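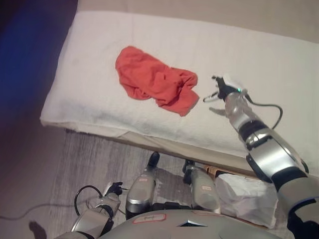 My aunt left me her half of a ferry. I should say right away that you can't do much with half a ferry, and that the other half belonged to a man named Till Brinkmann, who had not spoken to my aunt in 15 years and saw no reason to start being friendly with me.

The ferry was called the Helmy. It ran from Marngate over to the Cindness side and back, eight minutes each way if the tide was behaving, and it could carry two cars or one car and a lot of bicycles. I'd ridden on it as a kid and thrown up on it as a teenager (the less said about that the better). I had never once thought of it as a thing a person could own, any more than you could own the wind or the smell of the fish place by the dock.

Anyway, the lawyer handed me an envelope with a key in it and a receipt for diesel, and that was my inheritance. I called my brother from the parking lot.

"Sell it," he said.

"Sell half of it?"

"Sell it to the other guy!"

Which sounded so sensible that I drove straight down to the dock to do it. It was 30th January and the wind was coming up the channel like it had a grudge. Till was in the wheelhouse eating soup out of a thermos lid. He was a big man with a small hat, and he looked at me through the window for quite a while before he slid it open.

"You have her chin," he said.

I said thank you. I don't think it was a compliment.

I'd practiced a speech in the car, all about how I respected his work and wanted to do the right thing by everyone, and I got maybe a third of the way in before he held up his spoon.

"How much?"

I told him what the lawyer thought it was worth. Till laughed so hard he had to put down the soup. Then he reached under the seat and pulled out a bank book, an honest-to-goodness paper bank book with a rubber band around it, and showed me the last line. 2,718 dollars.

"That's the roof, the truck, and the funeral," he said. "Mine, not hers. I didn't pay for hers."

"I did," I said.

He thought about that. Then a woman in a green Esivent van pulled up to the ramp and honked, and he said, "Well, get the chain," so I got the chain. I didn't know what else to do. I unhooked it and stood there holding it while the van rolled on, and then I was on the wrong side of it and we were moving, and I was going to Cindness.

I ended up making that crossing eleven more times before dark. Nobody asked me to stay, it was just that every time we bumped up against the ramp there was somebody waiting, and every time there was somebody waiting he'd yell about the chain. My hands went numb. A man with a goat in his back seat gave me a peppermint. Two sisters going over for a haircut told me I was standing exactly where my aunt used to stand, one foot up on the rail, and I took my foot down and then put it back because it really is the best way to stand on that boat.

On the last run there were no passengers at all, and Till let me come up into the wheelhouse where the heater was. It smelled like onions and wet wool. Taped to the wall over the compass was a card from a bakery with a list of dates on it, in my aunt's handwriting. She did her sevens with a little bar through them.

"What is that?" I asked.

"Her days."

"What do you mean, her days?"

"She had her days, I had mine. That's how we did it. One of us drove and the other one didn't come." He wiped the windshield with his sleeve. "You can run a boat like that a long time."

I asked him what they'd fought about. I figured I'd earned it, after all that chain. He steered for a while. You could see the lights of the fish place and the one streetlamp at the end of the dock that never quite makes up its mind.

"Paint," he said.

"Paint?"

"She wanted blue. I was away in July, for my knee, and I came back and it was blue."

I looked out at the deck. I'd been tramping up and down on it all afternoon. "It's white," I said.

"I painted it back."

"And that was it? You stopped talking?"

"She painted it blue again on her days," he said. "I painted it white on mine. That went on a couple of summers. Then she got tired, or I did. I don't know who had the last turn." He scratched under the hat. "Well, me, I guess. It's white."

We came in slowly and he let the engine drop, and I went down and did the rope without being told. There's a spot on the rail where I'd had my foot all day, and I bent down and picked at it with my thumbnail. White came up, and under the white was blue, and under the blue more white, thin as the skin on an onion. I must have peeled off a piece the size of a dime. I put it in my pocket.

Till locked the wheelhouse and came down with his thermos under his arm. He saw the spot. I waited for him to say something about it, and what he said was that the first boat was at six and people got ugly if it was late, and that I should bring gloves, real ones, from the hardware store, and it would run me roughly 15 dollars but don't let them sell you the kind with the rubber dots.

"Whose day is it tomorrow?" I asked.

He had to go back up and unlock the door again to check. I could see him in there with the flashlight, running his finger down the card. It took him forever. My brother called while I was standing there and I let it ring.

"Hers," Till said, when he came down.

"So you don't come."

"I don't come," he said. "Can you drive it?"

"No!"

"Well," he said, and he looked at the boat, and then out at the water. "Six o'clock, then."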